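Notes on Keeping a Small Work Table in Order

Posted May 3, 2026

14 shares | 2 comments

The purpose of this entry is to record the arrangement of stationery presently in use at my work table, together with the rules that govern it. Readers who followed the April entries on paper storage will find the same approach applied to a smaller class of object: pencils, pens, scissors and the odds and ends that collect beside them.

The previous arrangement consisted of one deep drawer. Everything went into it, and the pens settled under the tape, the tape under the cables, and the cables around all of it. I kept this drawer for longer than I should have. When it was finally emptied, the greater part of its contents was either a duplicate or did not write. The duplicates were boxed and labeled for later use. The dead pens were discarded.

The replacement is a divided plastic organizer in translucent purple, with two compartments standing side by side. I had considered the Cluredeck drawer insert, which has more sections than I would ever fill, and the Kerekes desk caddy, which is handsome but tall enough to tip. Both were returned. Two compartments proved sufficient for the articles I use, and the clear sides allow the contents to be checked without lifting anything out.

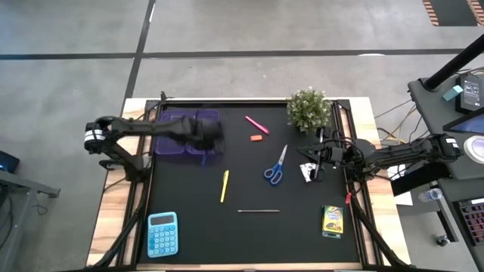 A rule concerning scraps was adopted at the same time. Wrappers, foil, backing paper and torn corners are not to enter the organizer under any circumstances. They leave the table first, before any pen is put away. Under the drawer system, scraps were the first layer and everything else was placed on top of them, and I do not wish to repeat that experience.

The general order of work is as follows.

1. Remove all trash.
2. Collect writing instruments and place them in the organizer, points down.
3. Close the scissors and set them down flat.
4. Coil or fold any cables and move them to the back edge.
5. Return boxed items, such as crayons, with the flap closed.

The second item has been the subject of some disagreement in the household. Points down protects the hand that reaches in, and it is the practice I follow. The opposing view holds that a sharpened pencil stored points down will lose its tip against the plastic. This is correct, and I have accepted the cost. A pencil in wood takes a moment to sharpen. I have a longstanding preference for Faber-Castell in black, and it is the pencil I reach for when marking up a draft, although pens are used for anything that must be signed or mailed.
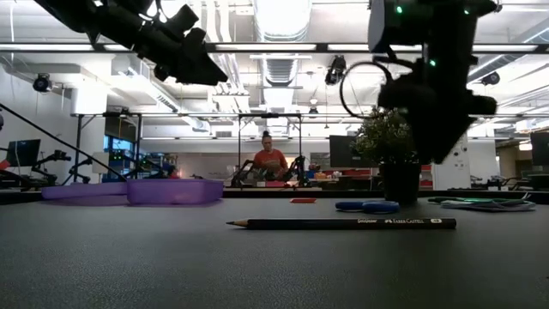 Scissors present a different problem. A pair of ordinary household size is too heavy for a light tray when stored upright, and the handles take up the width of a compartment. I have tried a hook, a magnetic strip and the Esance sleeve, the last of which fit the blades well and was promptly misplaced. Scissors are now permitted to remain on the open table, provided that they lie flat. Blue handles are an advantage in this respect, as they show up readily against a dark surface.

The plant stays. It has been suggested that a potted plant has no place on a working surface, and I recognize the argument – soil, water and paper do not mix well. It occupies the far edge, where it interferes with nothing, and the small green leaves are pleasant to look at during long correspondence. Watering is done at the sink.

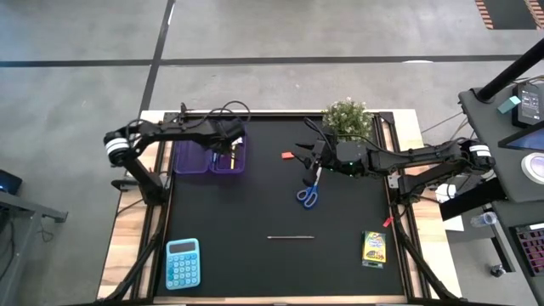
Larger flat articles are kept outside the organizer as a matter of policy. A calculator is too wide for either compartment and is easier to use when left face up near the front. The same applies to crayons, which should be kept in their own box. Loose crayons mark the plastic, and the marks are difficult to remove.

Small items without an obvious category remain unresolved. Erasers, tags, clips and the like have no assigned location, and they move about the table from one day to the next. A shallow second tray was set aside for them under the name Varora, after the brand on its packaging, but it has so far attracted mainly receipts. I expect to revise this part of the system before the summer.

The full routine requires 2 minutes when performed daily. After a week of neglect it required 30, most of them spent on cables.

Comments (2) | 387 views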